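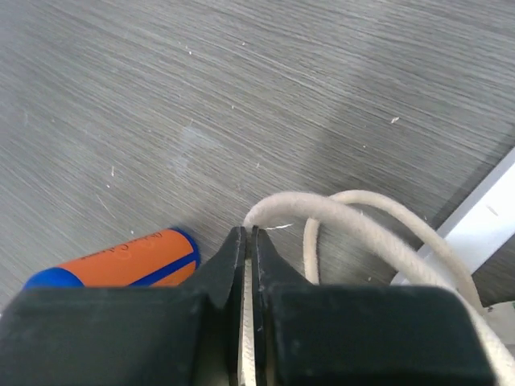
Figure 4. Wrist camera view during a cord trial with the tapered fingers. The cord is held between the fingertips; an orange and blue cylindrical object lies to the left.

4.2 Finger geometry and grasp retention on cord

The peg and block trials in Section 4.1 did not separate the two finger sets. Both sets closed on rigid parts with similar reliability, and the differences we saw fell within the spread between operators. Cord was included in the protocol as a harder case. It has no fixed shape, it compresses under load, and the part of it that lies outside the grasp can pull on the part inside it.

We compared the stock flat fingers supplied with the Golob parallel gripper against a printed set with tapered tips, referred to below as the Vorneck fingers. Both sets were mounted on the same Erulico arm and driven by the same controller. Closing speed was fixed across conditions. Closing force was set at one of two levels, low and high, and was not adjusted within a trial. The arm was teleoperated up to the point of closure, after which a scripted motion raised the gripper, paused, and moved it sideways over the table.

The cord was a white cotton-like type with a fuzzy surface. It was dropped onto the table before each trial and not arranged further, so that the loops fell differently every time. A second object was left on the table in half of the trials to restrict the approach on one side. Figure 4 shows a grasp from this condition. The cord rises out of the gap between the tips, bends over to the right and comes back down across the top of the right finger, with a second loop standing behind it. The cylinder is close to the left fingertip and partly hidden by the left finger.

We ran 431 trials after discarding those in which the controller dropped its connection to the arm. Of these, 200 used the flat fingers and the remainder used the tapered set. The imbalance comes from a block of tapered trials repeated in February, when the low force setting was found to have been entered incorrectly. The repeated block replaced the faulty one in full, and the surplus reflects a longer session. All rates reported in this section are computed within condition, and no pooled rate is given.

A grasp was scored as retained if the cord stayed between the fingers until the end of the sideways motion. Slip along the cord was permitted provided that contact was not lost. Scoring was done from the wrist camera recording by two raters working separately, and disagreements were settled by viewing the external camera.

At the high force setting the two finger sets performed alike. At the low setting the tapered fingers retained the cord more often, and the gap was widest when a second object was present. We attribute this mainly to the approach. The flat fingers have a blunt lower edge and tended to push the cord ahead of them when the operator came in at a shallow angle, which left only a small part of the strand within the pads at closure. The tapered tips could be placed on either side of a strand with less contact beforehand. Contact area after closure is smaller for the tapered set, and on this basis alone we had expected it to do worse.

Two failure types were common to both sets. In the first, the cord rolled out of the tips during the lift, usually when it had been gripped near the very end of the fingers. In the second, a loop resting on the finger body was carried upward with the gripper and then fell, and the resulting jerk pulled the held section downward through the pads. The second type was more frequent with the tapered set. The broad top surface behind the tip gives a loop somewhere to rest, and our printed part has no feature to shed it. A steeper shoulder might reduce the effect but was not tested.

The wrist camera placement also deserves comment. The fingers fill a large part of the lower image, and anything lying beside a fingertip is likely to be partly covered. For rigid objects this was of little consequence, as the visible portion was enough to judge position. For cord it meant that the path of a strand below the tips could not be followed, and raters sometimes could not tell from this view whether one strand or two had been gripped. The external camera resolved most of these cases. We tried a camera bracket from the Fisach kit that moves the lens outward – the view of the tips improved, but the bracket struck the table at low approach angles and was removed after 2 sessions.

Finger wear was checked by eye every 100 trials. Small scuffs and dust were noted on the printed fingers, with no visible change to the shape of the tips. We did not measure pad friction before and after the series, and a gradual change in grip over the course of the trials cannot be ruled out.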